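How to Buy a Robot (Without Spending All Your Birthday Money Forever)

Money Matters for Kids, Part 8

Let's say your family has decided it needs a robot to do the laundry. This may have been your idea. You may have been holding a sock at the time.

Buying a robot sounds like the fun part. You pick a color, you press a button, and a big box comes to the door. Grown-ups who buy robots for a living will tell you it goes a little differently. They spend months with a spreadsheet, drinking coffee and saying "hmm." This part of the series explains what all that hmm-ing is for.

What is the job?

The first thing a robot buyer writes down is the job. "Laundry" is too big a word. Laundry is a whole bunch of small jobs wearing one coat.

Somebody has to carry the basket. Somebody has to open the washer door, move the clothes in, close the door, turn the dial, wait, open the door again, and move the clothes out. Then there is drying and folding, which even some parents have not finished learning.

A robot that is good at carrying might be terrible at folding. So buyers make a list of every small job and put a check mark next to the ones they will pay for. The rest stay with the humans. Sorry.

What does the price tag leave out?

Now for the sneaky bit. Suppose we are shopping in the land of Entili, where people pay with coins called plinders. A shop named Godach has a two-armed helper robot in the window. The tag says 1000 plinders. You have been saving since November and you have exactly 1000 plinders. Hooray!

Put the hooray down for a minute. You still need:

A charger: 12 plinders. It is not in the box. The box has a leaflet about the charger.
Spare fingers: 8 plinders each. Robot hands have lots of small moving parts, and small moving parts wear out.
A checkup every year: 30 plinders, plus lunch for the repair person if you have manners.
A person to set it up and teach it the job: a lot of plinders, depending on how messy your laundry room is.

Grown-ups call all of this added together the "total cost of ownership." It means the price of having a thing, on top of the price of getting it. A puppy works the same way. So does a trampoline.

What else does the job need?

Robots don't do jobs in empty space. They need things to work on and a place to practice. If the job is laundry, you need a washer, a basket and some clothes, and all of those go in the budget too.

Good planners try out the job before they buy a dozen of anything. A practice setup can be pretty plain: a washer in a room with a carpet, a chair or two, and a basket.

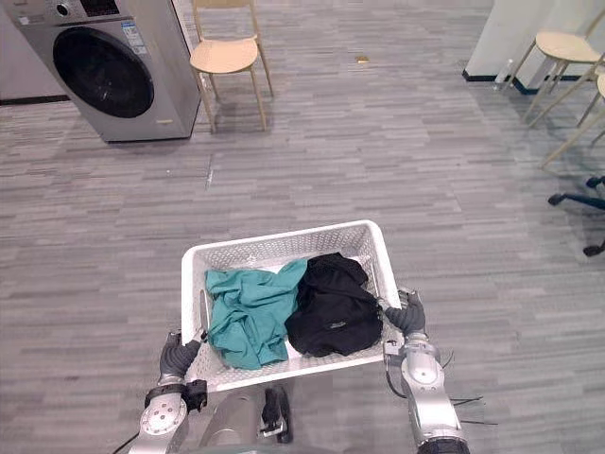
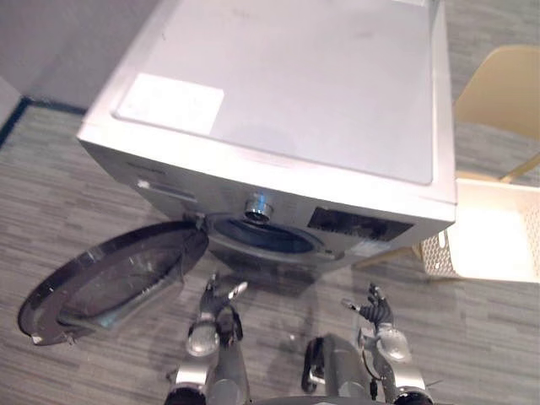
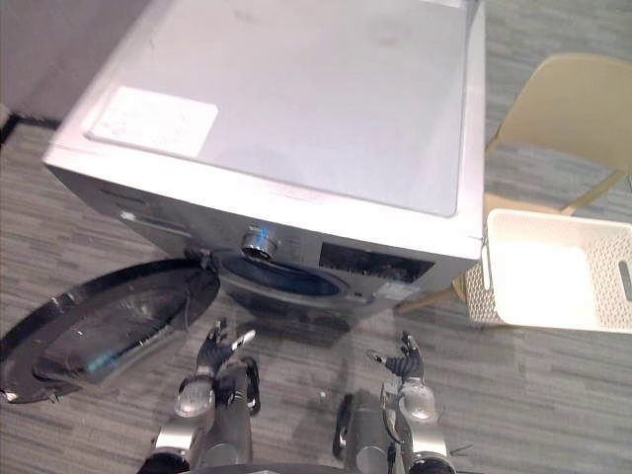
Practice with a washer and a basket. In the first picture the basket has clothes in it; in the other two the washer door is open.

Look at the basket. It is a plastic one with holes in the sides, and it may be the cheapest thing on the shopping list. It still matters a great deal. A robot hand has to be able to hold on to the rim. If your family's basket is a floppy bag with one broken strap, the planner has to choose between a cleverer robot and a better basket. The better basket costs 3 plinders. Planners love this kind of question and will tell you the answer at parties.

The door matters too. A big round door that swings out takes up floor space, and the robot has to fit its arms in beside it. Before buying, someone measures the room with the door open. Someone who forgets to do this gets to measure it afterward, in a worse mood.

Buy, rent or wait?

You don't always have to buy. There are three choices.

Buying means you pay the whole price and the robot is yours. So are the repairs.

Renting means you pay a little every month and give it back at the end. This costs less at first, but if you rent for a very long time you can end up paying more than the tag in the window. Always read how long the rental lasts. In Entili, the Mereck rental company has a form with such tiny letters that people bring a magnifying glass.

Waiting means you keep your plinders and carry the basket yourself for another year. Robots may get better or cheaper while you wait. They also may not, and you will have carried a lot of baskets.

Is it worth it?

Robot buyers like to ask how long it takes for a machine to "pay for itself." Let's try it. Say the robot saves your family 10 plinders' worth of work every month. After ten months it has saved 100 plinders. To save 1000, it needs 100 months, and that is more than eight years. By then you might be old enough to drive, and you will certainly need bigger socks.

Now try it for a hotel with a mountain of towels. If a robot there saves 100 plinders a month, it takes only ten months to save the same 1000. The robot and the price haven't changed. The hotel just has more laundry. (Neither sum includes the charger or the fingers. Add them in and see how many more months you need.)

Your turn

Pick one chore at your house. Feeding the cat is a good one. Get a sheet of paper and write:

The small jobs hiding inside the big job
What you would have to buy besides the robot
What might wear out
How much space it would need, with every door open
What you would do on the day it is being repaired

That last line is called a backup plan. For most chores the backup plan is you, so keep your shoes somewhere you can find them.

Words to know

Budget: a plan for your money, written before you spend it.
Total cost of ownership: everything a thing costs you, for as long as you have it.
Payback time: how long it takes for a machine to save as much as you spent on it.
Plinder: a coin used in Entili. Please do not try to spend one at the grocery store.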